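Murnora 600 Microchip Pet Door
Owner's Guide

Section 2: Teaching the Door Your Pets

Read this section after the door is mounted and the batteries are in. If the door isn't mounted yet, go back to Section 1. Do not try to store a pet while the door is lying flat on the floor or a workbench. The flap has to hang straight for the reader to work.

Before you begin

The door reads the microchip your vet placed under the skin between your pet's shoulders. It also reads the Murnora collar tag, sold separately. One tag or chip takes one slot in memory. The door holds 11 slots.

If you aren't sure your pet has a chip, ask your vet to scan for one. Chips sometimes move down toward the shoulder or the front leg. A chip that has moved a long way may be hard for the door to read, and a collar tag is the better choice for that animal.
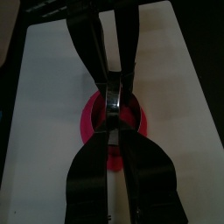

Black gripper fingers, close up, with a narrow strip of light background between them.

Storing the first pet

1. Turn the lock dial on the inside of the door to OPEN.

2. Take off the battery cover and press the LEARN button once. The light next to it blinks green. Put the cover back on. The light can be seen through the small window.

3. Bring your pet to the door from the inside. Let it put its head into the tunnel. Do not push the animal through. A treat on the other side usually helps.

4. Wait for two short beeps. The lock clicks and the light goes out. The pet is now stored.

5. Turn the lock dial to AUTO.

If the light turns red, the reader timed out before it found a chip. Start again from step 2.

Note: Store one animal at a time and keep the others in another room. If two chipped pets are near the tunnel together, the reader may pick up either one, or neither.

Storing more pets

Repeat steps 1 through 5 for each animal. You do not need to store the first pet again. When all slots are full, the light blinks red as soon as you press LEARN. To make room you have to clear the memory and start over. Single slots can't be erased on this model. On the Murnora 88, they can.

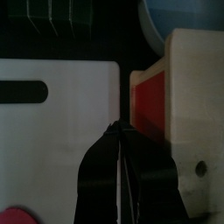 Older pets often need more time at this stage. A dog with stiff hips may stop with only its nose in the tunnel, which isn't far enough for the reader. Set the step ramp against the inside wall before you start, and let the dog stand on it for a while with the flap taped up. Remove the tape before you press LEARN.

CAUTION: Never leave a pet alone with the flap taped open. A strip of tape that comes loose can be chewed and swallowed.

Testing the lock

1. With the dial on AUTO, go outside and push the flap gently with your hand. It should stay locked.

2. Have someone bring the pet up to the door from the outside. The lock should click as the head enters the tunnel.

3. Watch the flap swing back. It should come to rest in the center by itself, and the lock should click again.

4. Do the same from the inside.

If the flap stops to one side, the frame is probably twisted. Loosen the mounting screws a little, set a level across the top, and tighten them again by hand. A power driver will strip the holes.

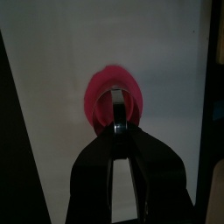
Round, bright pink object against a pale white surface, with the gripper just below it.

Setting the curfew

The curfew lets pets come in but not go out. It is off when the door leaves the factory.

1. At the time of day you want the curfew to begin, press and hold the MOON button until you hear one long beep.

2. At the time you want it to end, press and hold the SUN button until you hear one long beep.

The door repeats these times every day. Changing the batteries erases them, but stored pets stay in memory.

Note: A dog that drinks a lot, or takes water pills or a steroid, may have to go out at night. Leave the curfew off for that dog, or talk with your vet about the timing of the medicine first.

CAUTION: The curfew does not replace a fence. Do not use this door where it opens onto a street or an unfenced pool.

Clearing the memory

Hold LEARN and MOON together until the light turns solid red, then let go. All chips and tags are erased. The lock stays open until you store a pet again, so do this when all animals are indoors.

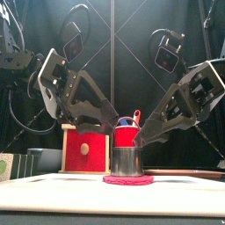
Two robot arms over a white tabletop, with a stainless steel pot and a red cup between them.

Noise and timid cats

Some cats dislike the click of the lock. For the first few days, leave the dial on OPEN so the flap swings without locking. Then switch to AUTO during the day, and later at night as well. The felt strip in the parts bag can be stuck along the bottom edge of the flap to soften the sound. Trim it so it doesn't touch the sides.

For cleaning and battery care, go on to Section 3.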